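Lutville Automation Users Board > Maintenance > Hand-held units
Topic: Finger alignment on the Grasard hand unit

L_Orlandini wrote:
Oct 3, 2018
Members are asked to comment on the following procedure before it is added to the maintenance sheet for the Grasard hand units. After 378 grasps on folded knitwear, the finger tips of unit 19 no longer met evenly. The proposed steps are:
Disconnect the cable at the unit.
Clean the fingers with a dry cloth and remove any lint from the pivots.
Loosen the rail screws by a quarter turn, close the fingers on the setting gauge, and tighten again from the inside out.
Record the work in the log.
Leonardo Orlandini

casa_cell2 wrote:
The Casa site does not support the third step. Our units were set in August and the rail screws have not been touched in the 116 sessions that followed. In our experience uneven tips come from lint in the pivots. Loosening the rail introduces a second error that is harder to find than the first. Cleaning should be completed and the tips checked before any screw is turned.

L_Orlandini wrote:
The order of work can be changed as you suggest. I do not agree that the rail should be left alone in every case. Unit 19 was cleaned twice and the offset remained.

tmk63 wrote:
Is the offset present with the fingers open, or only at closure? The draft does not say, and the two faults call for different work.

L_Orlandini wrote:
Only at closure, and only on thick material. On the flat gauge the tips meet correctly. Thick knit is the usual load for these units, with the fingers pressed into the fold as follows. 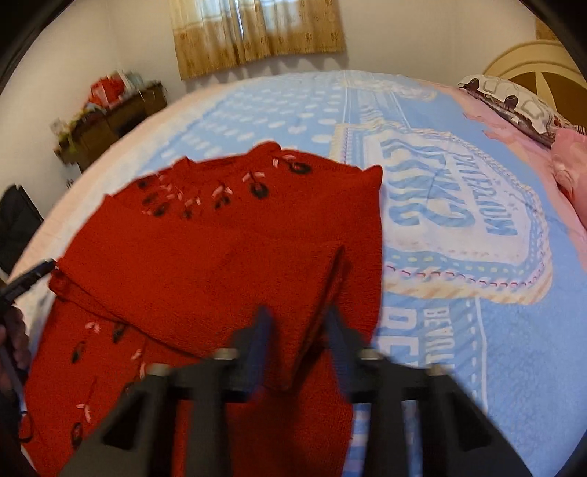 Lý wrote:
If the tips meet on the gauge, then the rail is set correctly and the third step will not help. I would look at play in the finger mounts. We replaced the bushings on our unit after around 63 hours of knitwear and the same fault did not return. The gauge check should also be made with a folded cloth between the tips.

casa_cell2 wrote:
Agreed on the cloth check. We would still ask that the rail screws be removed from the routine sheet and placed under repairs.

L_Orlandini wrote:
The cloth check will be added. The rail adjustment stays in the draft until the bushings on unit 19 have been replaced and the unit tested again - I will post the readings in this topic.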